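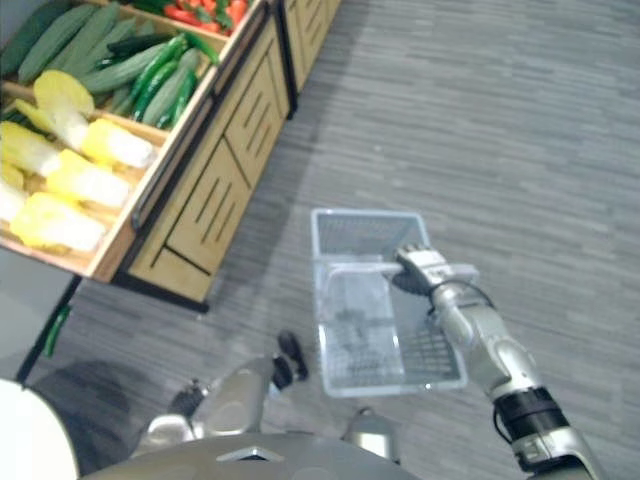 Humanoid unit with shopping basket at the produce display.

Equipment Planning Meeting, Hiruver Retail Automation
Minutes, 30 Jul 2025

1. Minutes of the May meeting
Approved with one correction: the Plarkier quote excludes freight.

2. Produce picking, equipment needs
The task remains as scoped: carry a basket by its handle, select napa cabbage, peppers or cucumbers from open wooden bins, place in basket. Members agreed to budget for hands and consumables before considering a second complete unit. Replacement fingertip pads are quoted by Plarkier at $300 per set. Two sets to be included in the base request.

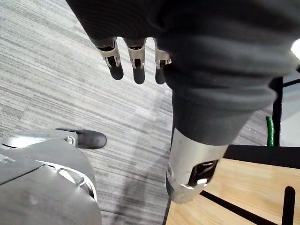
Forearm sleeves are to be listed as a consumable and given their own budget line. Current practice charges them to general supplies, so usage cannot be tracked. Knit fabric is acceptable for now. Hendum has offered a coated alternative; a sample will be requested before any price is discussed.

3. Wrist cameras
Palacios quoted $1545 for a matched pair with mounts. Hendum quoted $900 without mounts or cables. The quotes are not comparable as written. Hendum to be asked for a complete price. Decision deferred.

4. Baskets and produce stock
Slotted plastic baskets with a swing handle stay the standard type. No change to basket size until the bin heights are settled.

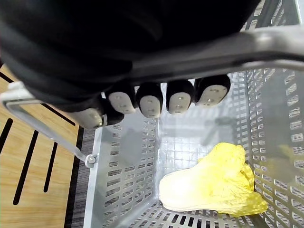
Napa cabbage is retained as the reference item for hand selection. Both suppliers will be asked to state grip opening and maximum load per hand on the same form. Produce purchases move to the operating budget.

5. Budget ceiling
The ceiling for this request was set at $3000, freight included. Anything over that goes to the next cycle.

6. Actions
Revised Plarkier quote with freight: purchasing.
Complete Hendum camera price and sleeve sample: purchasing.
Supplier form for hand data: engineering.
Floor plan with second row of cabinets: facilities.

Next meeting to be set when the revised quotes are in.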